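Sunden ships revised soil moisture board with I2C address jumper

Sunden has released the second revision of its Plasik capacitive soil moisture board. The new version replaces the analog-only output of the first with a digital interface and adds a solder jumper for choosing between 2 I2C addresses. The board runs from 3.3 V or 5 V and keeps the four-pin connector of the earlier model, so existing cables fit. The pin order has changed, however, and the data sheet warns that a cable wired for the old board will put the supply voltage on the clock line.

The probe section is 63 mm long and has no exposed copper. Readings are taken by measuring the charge time of the buried trace and are returned as a raw 16-bit count. Conversion to volumetric water content is left to the host. Sunden supplies a two-point calibration routine with its library, using one reading in dry air and one in water up to the marked line.

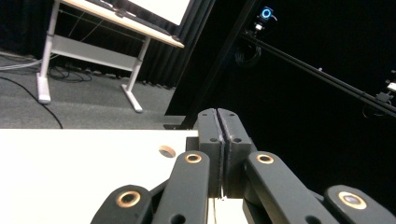 According to Ubaldo Sorrentino, the routine is adequate for potting mix but reads high in clay, and anyone logging outdoor beds should add a third point taken in a sample of their own soil. He also asked for the raw count to stay available in later firmware, as his scripts depend on it.

Sunden replied on its support page that the raw register will stay where it is. A third calibration point is planned for the January library update, which will store the values on the board itself. At present they are held by the host and have to be reloaded after every reset.

Current draw is 6 mA during a measurement. In sleep mode the board draws less than the first revision did, although the pull-up resistors are still fitted by default and must be removed by hand if the bus already has its own. Both jumper pads are on the back, next to the connector. 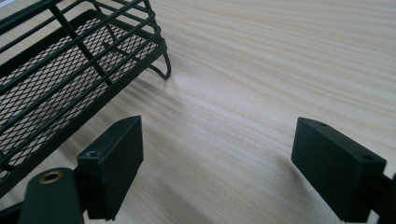
The first production run is 700 boards, all assembled at the Saavedra plant. Distribution is through Pallach, which will begin taking orders on Friday. Boards from the first revision remain on sale while stock lasts and will not receive the new library. The two versions can be told apart by the revision letter printed under the connector.

Known issues at release are a slow first reading after wake-up, which the library discards, and a drift in the count when the supply falls below 3.1 V. The schematic and the register map are included in the download package.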